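21/03/2023

Washing day, and what a ripper of a washing day! Sun out by breakfast, a bit of wind off the paddock, and both loads dry before I'd finished my second cuppa. I had 48 pegs on the line and still ran short, so the socks had to share.

I've decided I love folding. I used to leave it all in the basket until it was basically a compost heap, but Yesenia showed me her way of doing T-shirts at Christmas (well, in December, we never got together on the day) and I've been a convert ever since. Sleeves in first, then up from the bottom, and they stand up in the drawer like books. You can see every single one! I found a Salinas shirt I'd forgotten I owned.

The raglans are my favourites to do. Those long coloured sleeves make such good stripes across the white when you bring them in, and I get a silly amount of pleasure out of lining them up. Today's was the blue and white one, all sleeves and angles.
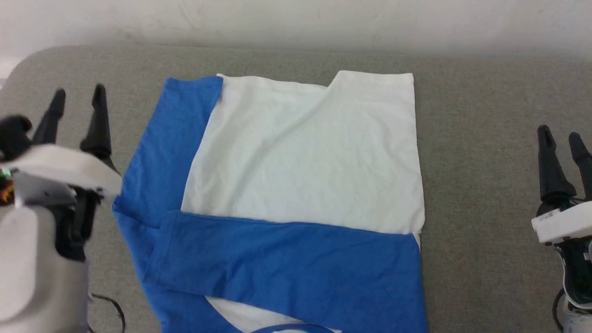
Blue and white raglan, halfway there.

Emil reckons I'm mad and that a shirt is going to get crumpled the moment you put it on anyway. He also rolls his jeans, so I'm not taking advice. Bảo rang while I was matching socks and we nattered for a good 20 minutes — he's got the new shelves up at Heven and is very chuffed with them.

Around 30 things folded by lunch, and the top drawer shuts again without me leaning on it. Sheets tomorrow if the weather holds. I still can't do a fitted one, but Babita says she'll come over and teach me, and I'm going to make her lemon slice in return. Need to get lemons.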